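The $30 Repair and Other Stories the Denim Trade Tells

The owner of Jorico, a two-person mending shop in Wivwood, has been fixing jeans for 22 years, and she thinks most of what is written about denim is sales talk. I went to see her expecting to disagree. I keep my old jeans in a box and have been told, more than once, that this makes me a responsible shopper.

"It makes you a person with a box," she said.

She charges $30 for a basic repair, and that price is where most of her arguments with customers start. They have read that mending saves money. Sometimes it does. "If you paid 30 for the jeans, then no, it doesn't," she said. "You can like them. You can want them back. But don't tell me you're saving money."

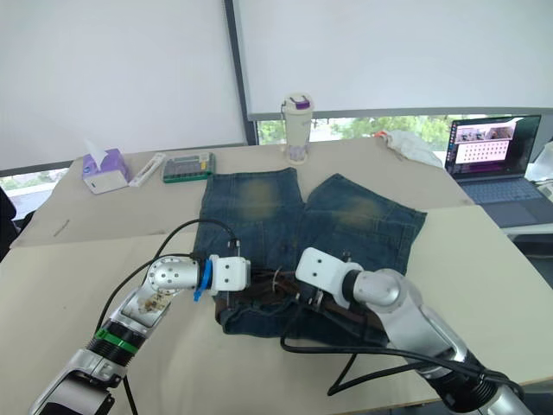 I asked about the claim that older denim was simply better made. She made a face. Some of it was heavier, she allowed, and some of the stitching was stronger. But the pairs that come through her door are the ones that lasted. The bad ones from the same years were thrown out long ago, and people forget they ever owned them.

She is just as cool on the no-wash crowd. The advice to leave jeans alone for months, or to put them in the freezer, gets repeated so often that customers recite it to her across the counter. "Cold doesn't get dirt out. Dirt is grit, and grit cuts thread. I see it at the crotch and at the pockets, and then they ask me why it wore through."

So how often should they be washed? She wouldn't give me a number. When they're dirty, she said, inside out, and not with half a bottle of soap.
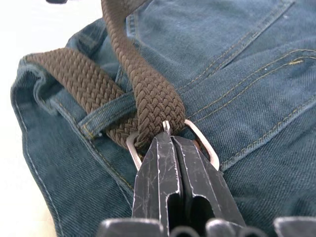

We got on to fading, which I had thought was harmless. She asked why anyone would pay extra for wear somebody else put in. A store in Dullville sells "heritage" pairs, and a customer brought her one with a split knee after a single December. She patched it. She didn't enjoy it much, because the cloth next to the hole was thin too and the patch had little to hold on to.

"I told him that. He said it was supposed to look that way. Fine, but then what am I fixing?"

Last year the shop took in 835 pieces. I suggested that was a sign people were changing their habits, and here I got the longest pause of the afternoon. She said she'd like to believe it. What she sees is the same customers coming back, and a good number of them carrying a shopping bag from somewhere else.

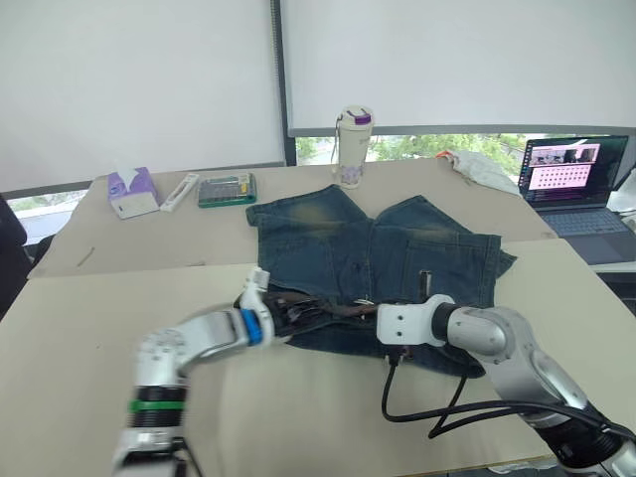 She does sell one thing hard, and it's the early fix. A worn spot is quick work, she said, while a hole takes three times as long and never sits quite flat. Most people wait for the hole. I admitted that everything in my box had holes.

"Then pick two pairs," she said, "and let the rest go."

I have picked one so far.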